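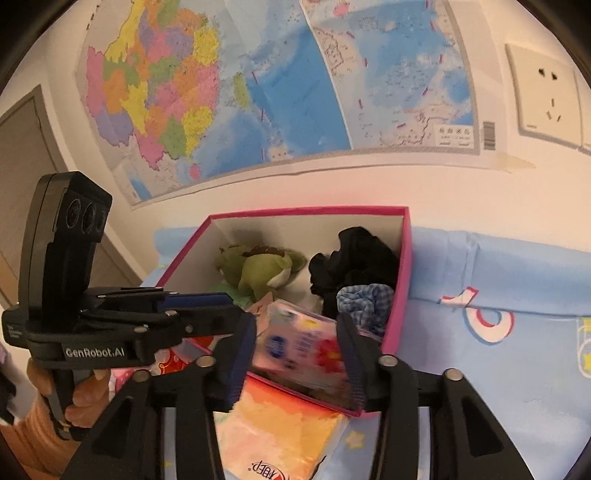 Fig. 1. Storage box with soft items, wall map behind.

Unit 4: Qualifying in two-leg cup ties
Notes by Ruan Jacobs

4.1 Format
A tie consists of 2 legs, one at each ground. The aggregate score is the sum of goals over both legs. The side with the higher aggregate goes through. League position has no bearing on the result, though it may decide which side is seeded and so plays the second leg at home.

4.2 Level aggregate
Check the competition rules in force for the season studied. Under the older rule, goals scored away counted first. Under the rule used in this unit, a level tie goes to extra time and then to penalties.

4.3 Worked case
Stiltcombe v Kutach. First leg at Stiltcombe, 2-1. Second leg at Kutach, 1-0 to the home side. Aggregate 2-2. Kutach qualify under the older rule, having the only away goal. Under the present rule the tie is still open after normal time.

4.4 Squad load
Lirkness used 26 players over the season. A Thursday tie followed by a Sunday league match leaves two clear days. Compare minutes played after the 70th minute in both matches (Zwane tables, sheet B).

Reading for next session: chapter 5, up to the section on seeding. Written answer, 800 words.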